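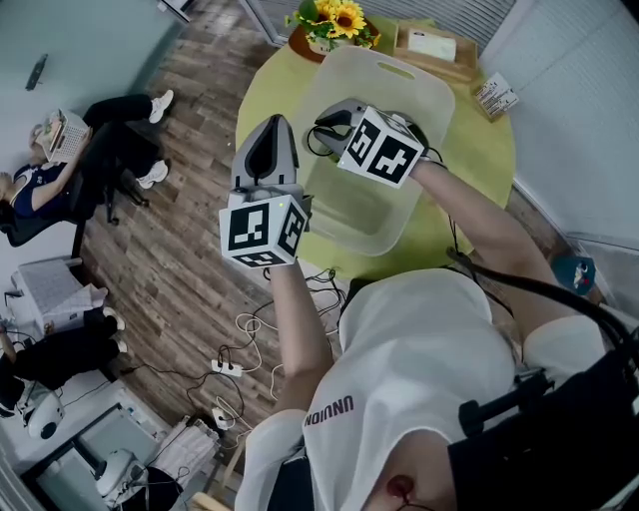

The round table, with the clear bin in the middle and the sunflowers at the far edge.

The Common Room at Uniyal - Bins, Tables and Small Things

Shalini Thakur asked me to put something up about the common room now that the furniture is in its places. The rest of this page is notes on what goes where. More pictures will be added under the same headings when the shelves are done.

The room was fitted out in May. Most of the large pieces came over from the old Kutance office, and the smaller things were bought as we needed them. The total for the small things came to 700, and Mohandas Rao has the receipts.

The table
Round, yellow-green top. It was the first thing we agreed on. People can get at it from any side, and there are no corners to walk into on the way to the window. Please wipe it down when you finish. Plain water is fine, and a drop of dish soap for ink.

The bin
Frosted plastic, with a handle slot cut into the end. You can tell from outside whether there is something in it, but you still need a label if it is going on a shelf. Labels go on the short side, under the handle. We ordered 8 of these bins and 2 are still on back order.

The sunflowers
Small vase, round wooden coaster. The coaster stays with the vase. An earlier vase left a ring on the Ravby cabinet and it took most of an afternoon to get it out. Change the water if it looks cloudy.

The tissues
A white box on a rectangular wooden tray. The tray is there to be used - pens, keys, a phone, whatever you need to put down for a minute. Spare tissues are in the cabinet, bottom shelf.

The small white card box
Near the right edge of the table. Small card boxes can be kept for spare cables and adapters. Flatten the ones you don't want and put them with the paper recycling by the stairs.

The office chair
Black, and comfortable enough to lean back in with a laptop. There are 6 chairs on the inventory. If you borrow one for a meeting, bring it back the same day.

Still to come: the shelves, the coat hooks and the Grornent lamp, once it has a bulb that fits. Corrections to the inventory go to Mohandas. Anything about the furniture goes to Shalini - her desk is the first one past the kitchen.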